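Two arm robot at the sink, right arm drifts when it holds still over the basin

posted in Home builds

Drirkska

Hello everybody. I am building a two arm helper in my kitchen, with the evenings I have after work. The arms are a used pair, and I run them from a small computer that I keep under the table. The goal is modest: take the dishes from the counter and put them in the sink, no washing.

My problem is with the right arm. When I send it over the sink and tell it to stay there, it slowly goes down. After some 30 seconds the gripper is 18 mm lower than I asked. The left arm, with the same settings, stays where it is. I have already changed the power supply and I did the zero position again two times. The drift is the same in the morning and in the evening. If I fold the arm close to the body, it does not drift at all.

Can it be a bad motor, or is it something in my settings? I would like to know before I open the shoulder, for it is a lot of screws.

Kabbaj

check your cables. it is always cables

Cyril Crabtree

I had nearly the same trouble with my build in the Platcombe workshop, so I will write what I did. Please excuse my English if something is not clear.

First, do not open the shoulder yet. A drift that is there when the arm is stretched and gone when it is folded looks to me like gravity compensation. The controller believes the gripper is lighter than it is, and the position gain is too soft to hold the difference. Did you change anything on the right gripper, for example the finger pads? On mine I had put thicker pads and forgot to write the new weight in the file. It was 200 grams, and at the end of a long arm this is much.

So weigh the right gripper on a kitchen scale, with everything that is mounted on it. Put this number in the settings for the right side only. Then stretch the arm over the table (not over the sink, in case it drops) and let it stand for one minute. Put a ruler next to it and read the height at the start and at the end.

If it still goes down, look at the temperature of the shoulder motor. A warm motor can lower its current to protect itself, and the Clasari driver I use does this without any message on the screen. You must read the log to find it.

About the cables, Kabbaj is not wrong, but he is short. A cable that is too tight pulls on the arm in a way that no setting can correct. Leave a free loop at the elbow and fix it only above and below the joint. Also keep the cables away from the faucet side as much as you can, and unplug before you clean there.

Drirkska

Thank you Cyril, it was the weight. I did change the pads in March and I did not think about it one time since then. With the correct number the arm goes down maybe a millimeter, and this I can accept. I also made the loop at the elbow longer.

Now I will go on with the bowls. My plan is to let the left arm pick up and the right arm wait over the sink, and to run both at a slow speed until I trust them more. If somebody has a good way to grip a shallow bowl by the rim, please write it to me, I will read everything.

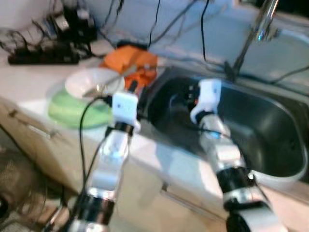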